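From: Lionel Bloxham
To: Mulness residents list
Date: Oct 16, 2018
Subject: Re: Common room, trash and the stuff under the big table

Ruba Akl wrote:
> Hi all,
> Two questions before I book the common room for my daughter's
> recital lunch. First, who takes out the trash in there now? The
> sign-up sheet by the door still says May. Second, can the cables
> and boxes under the marble-pattern table be moved somewhere? Last
> time we had people sitting on all sides and one of my aunts caught
> her foot on a cord. I'd like to put 18 chairs in the room and I
> want to be able to use both long sides of the table.
> Ruba

Ruba,

The sheet is out of date. Kiros Workneh has the trash through the end of the year and after that it goes to unit 7. If you book the room you are still expected to empty the bin yourself when you leave. Tie the bag and take it down to the chute, then put in a new one from the roll in the hall closet. Please fold the bag well over the rim. The bin has a fabric lining and if the bag slips down, whatever is left in a cup goes straight into the lining. I washed it once this spring and it took two days to dry.

Cups and food wrappers can go in there. Batteries and anything electronic can't. Those go in the box in the mail room that Po-yen Tu empties.

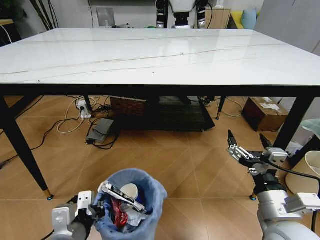
On the second question, the power strip has to stay in the room but it doesn't have to stay where it is. The outlet is on the left side if you come in from the hall, and the cords were run under the table when we had the projector set up there. The projector is gone. I would like to see the strip pushed back against the wall and the extra cable coiled up and tied. I don't know which of the plugs are still needed. Chih-ming Yuen set up the network part of it, so please don't pull anything out until he has had a look. Chih-ming, could you reply to the list?

The wicker basket can go on the shelf in the hall closet for the day. I don't think it belongs to any one person. The cardboard box is a different matter. If it is yours, take it upstairs or write your unit number on it. Anything without a number goes to the storage cage the night before Ruba's lunch, and you can get it back from me.

As for the table, it is fine to seat people on both long sides, but please lift it when you move it. It takes two people. The black legs are thin and the little gold caps at the bottom come off when the table is dragged. We have already replaced one, and the Laltovley store only sells them as a set, for 83 dollars. No tape on the top either, and use something under hot dishes.

Chairs: there are enough in the cage. The key is with me in the evenings.

Ruba, send me the date and the hours and I will put you on the calendar.

Lionel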